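Why Is a Cucumber Cool Inside?
by Lempi Ruotsalainen

Maybe you have heard somebody say "cool as a cucumber". People say it about a person who stays calm. But is a cucumber really cool? To answer this, we must first talk about water.

Every plant needs water. The roots drink it from the soil, and it travels up through very thin tubes in the stem. Celery is a good plant for seeing this, because its tubes are the long strings that get stuck in your teeth. Plants store some of the water in small rooms called cells. When the cells are full, they press against each other, and the vegetable feels hard and makes a nice crunch. When the cells lose water, the vegetable becomes soft and bends.

A cucumber is almost all water. Water warms up slowly, so on a hot day in May the inside of a cucumber can stay cooler than the air for a while. In the field it also gets shade from its own big leaves.

Vegetables on a table, with a basket: 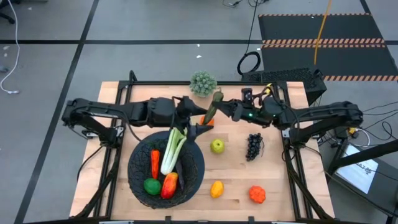
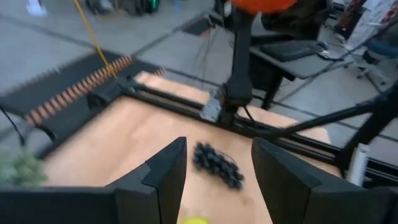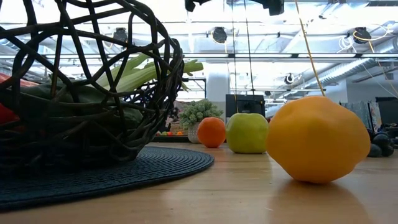
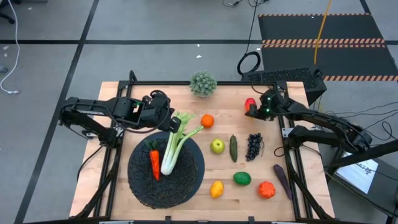
Usia wrote to us that her cucumber was not cool at all, it was warm like the kitchen! She had left it on the shelf for the whole day and wants to know if she did something wrong.

No, Usia, you did nothing wrong. After many hours, the water inside becomes as warm as the room. The cucumber is only slow - it does not have a refrigerator inside.

You can try this at home. Ask an adult to cut a stalk of celery at the bottom. Pour 200 milliliters of water into a glass and add 25 drops of blue food color. Put the celery in the glass, with the leaves up, and wait until the next day. Then look at the leaves. Do you see some blue there? Ask the adult to cut across the stalk, and you may find small blue dots. Each dot is the end of one tube. Please do not eat this celery after the experiment.

Words to remember
Cell: a very small part of a living thing.
Root: the part of a plant that takes water from the soil.
Stalk: the long part that holds up the leaf.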